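Running a Club Fundraiser
Handout 4: Pledges, Partners and the Weeks After
Instructor: Rupert Hofstetter
Siltthorpe Evening Classes, Maluleke Room

Welcome back, everyone, and thank you for the lively talk last time about raffles (I had no idea there were so many strong feelings about fruit baskets!). Tonight we move on to pledge events, meaning anything where a member promises to do something and friends and family promise to give money when it's done. It might be a walk, a swim, a read-a-thon, or a day of silence from the noisiest person in your club. The money side works much the same way for all of them, so please don't worry if your own club has never walked farther than the parking lot.

If you missed the last session, the budget sheet from Handout 3 is the one we'll be filling in during the second half, so do look on with a neighbor.
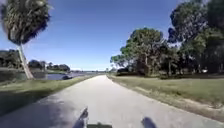

Part One: Choosing a Partner Charity

Most clubs begin with the event and then go looking for someone to give the money to. I'd like you to try it the other way around, at least on paper. Call the charity first and ask to speak with whoever handles community giving. Tell them who you are, how many members you have, and what month you're thinking of. Then stop talking and listen for a while, which I admit is a hard thing for me.

You want to come away from that first call knowing:

What they need most at that time of year, and whether it's money or goods
Whether they have a minimum for naming a particular program
Who is allowed to use their name and logo, and whether you need that in writing
How they would like to receive the money, and how soon
Whether somebody could come and say a few words to your members

That last one matters more than you'd think. When I belonged to the Torkell Club we raised money for a children's lending library for years, perfectly happily, and only a handful of us had ever met a person who worked there. Then their book-repair lady came to our March supper with a box of picture books that had been chewed, drawn on and, in one case, partly buttered. She talked for maybe ten minutes. The next pledge event brought in 808 dollars, our best by a long way, and I still think of that buttered book when I write a check.

Discussion: Think of a charity your club has supported before. What do your newest members know about it? Jot down two or three things you could ask that charity to share with them.
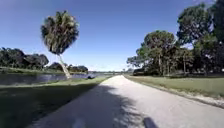 A stretch of the paved path, with shade on the left.

Part Two: The Pledge Sheet

You'll find a blank one at the back of the packet. It's the old Katidard form, which I've used in one version or another since my first club, and you are welcome to copy it. There are fancier ways to collect pledges now and several of you already use them, so treat the paper one as a pattern for what any good form should ask.

Flat pledge or per-unit pledge. A flat pledge is one sum for finishing. A per-unit pledge is so much a lap, a page, a mile. Per-unit pledges are more fun to talk about, but please put a "no more than" box beside them. I once had a very kind uncle pledge two dollars a chapter to a niece who then read 56 chapters. He paid it, bless him, but he did go rather quiet at Thanksgiving.

Name and a way to reach the person. A first name and "from church" will not help you in three weeks' time.

Paid or promised. Make these two separate columns. It is so easy to add them together at the end of a long day and announce a total you don't yet have.

Receipt wanted, yes or no. Ask at the time. Your partner charity will tell you whether the receipt should come from them or from you, and for anything to do with taxes please go by what they and your own adviser say, and not by me.

Members do better with a modest target than with none. In our smallest year we had 19 walkers, and we asked each of them to find just five sponsors. Nearly all of them managed it, and a few got carried away and filled the back of the sheet as well. 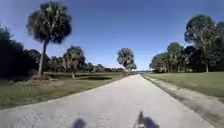 A word about shy members, too, because every club has them and they are often your hardest workers. Not everyone is comfortable asking for money, and I don't believe anyone should be made to. Let them sponsor somebody else, or write the thank-you notes, or bring the sandwiches. Put those jobs on the sign-up sheet with the same size lettering as the others, so that choosing one doesn't feel like getting out of something.

Part Three: Collecting and Thanking

Set a closing date before the event and print it on the sheet. I like 30 days. Any shorter and people who are paid monthly get caught out; any longer and the sheet slides behind the toaster. Send a friendly reminder halfway along, and another in the final week, and after that let it go. A promised five dollars is not worth an awkward Christmas. 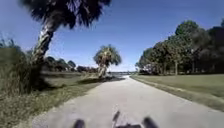

When the money is in, two people should count it together and both sign the total. Then tell your members the figure before you tell anyone else. They did the work and they ought to hear it first, even if the local paper is waiting.

Thank-you notes should go out within two weeks of closing. Two or three lines by hand will do very nicely: the person's name, what the money is for, and one small thing from the day.

For Next Time

Make the first phone call to a charity, or write out what you'd say if you aren't ready to dial.
Fill in one pledge sheet with made-up sponsors, including at least one per-unit pledge with a limit.
Bring a thank-you note you've received and kept. We'll pass them around.

Coffee is at 7:30 as usual, and the side door will be unlocked.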